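Search this site Go
Home Papers Data People Contact
31 July 2025 - posted by the authors

4.3 Does the contact planner know what it is holding?

The claim most often made for planners of this family is that they carry over from rigid parts to soft ones with no change to the cost terms. We doubted this when we started and we doubt it still. The Lallow planner was trained on 3,000 simulated two-handed grasps, nearly all of stiff objects, and its scores on those say little about a twisted cloth or a small part hidden behind the fingers.

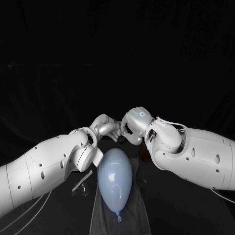
Bimanual Planning Group, Flarnley

Figure 2. Two-handed work above the balloon: a small dark object held between the fingertips of both hands, and a grey cloth held between the two hands.

When both hands close on something small, the fingers hide most of it from the head camera. The tracker still returns a pose, and a confidence to go with it, but that pose is largely the last good one carried forward. We logged 436 planning calls made in this state. In roughly 100 of them the planner moved a wrist goal on the strength of a pose that had no fresh image support at all. The logs give no warning of this. One has to replay the calls by hand to find it, and we suspect that few groups do.

The balloon is there as a keep-out volume. Omar, our collision checker, treats it as a fixed egg shape with a margin of 2 cm, padded at the knot. That is crude, and a soft object that can shift on its towel deserves better.
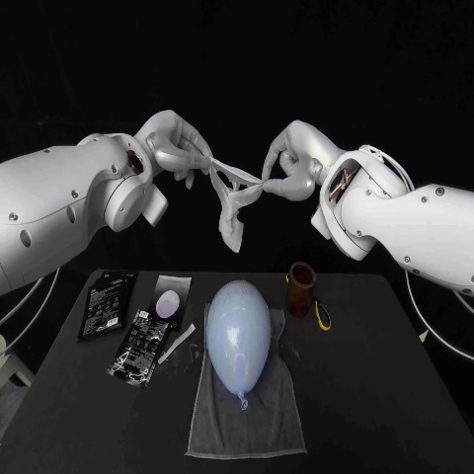

Cloth raises a different worry. The De Bruijn model stands in for it with a chain of short links between the two grasp points, and for a piece pulled taut this is a fair guess. It has nothing to say about a loose flap below the grip - and a flap is the part most likely to brush whatever lies underneath. Adding side links in January made planning slower and the predicted outline no closer to the tracked one.

We therefore report the cloth results apart from the rest and would not pool them. A single success rate over all objects would look tidy, but it would mix cases where the planner had a usable model with cases where the controller's compliance probably did the work. Separating the two needs runs with the compliance gains held fixed, as set out in Section 5.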